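Gemthorpe votes on short-stay rentals, again
2025-03-22

Gemthorpe will get another chance to decide how many of its spare bedrooms are really hotels. The town council voted 5 to 4 last night to send its short-stay rental rules back for a second hearing, having spent most of February agreeing that something should be done by somebody else.

Under the draft, anyone renting a room for fewer than 30 nights would need a $300 yearly permit and a working smoke alarm. The alarm drew no objections. The permit drew 69 letters, several of them from the same address on Ulldale Road.

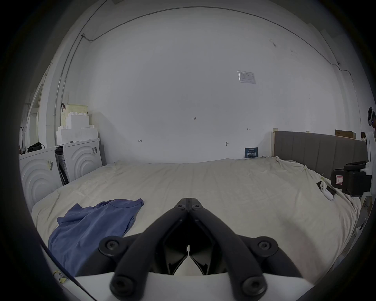
Gemthorpe has 4000 residents and one motel, the Arura, which has been for sale long enough that the sign out front is now for sale too. Owners of rentals say they fill the gap. Neighbors say the gap was quieter.

Parking took up much of the evening. The draft asks for 2 off-street spaces per rental, a standard that most homes downtown can't meet and that the town hall - six spaces, nine council members - can't meet either. 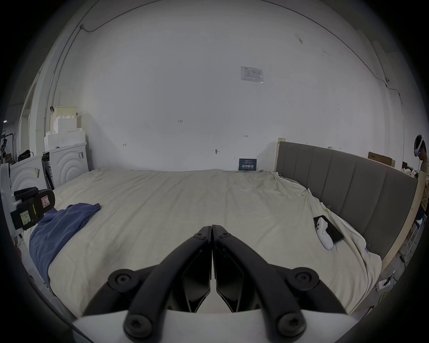
The owners of Ccori, the cafe on the square, asked for a slower start to the rules so summer bookings could stand. The council took that under advice, along with a request to define the word "guest."

A new draft is due before the next hearing. Copies of the current one are at the front desk, where parking is limited.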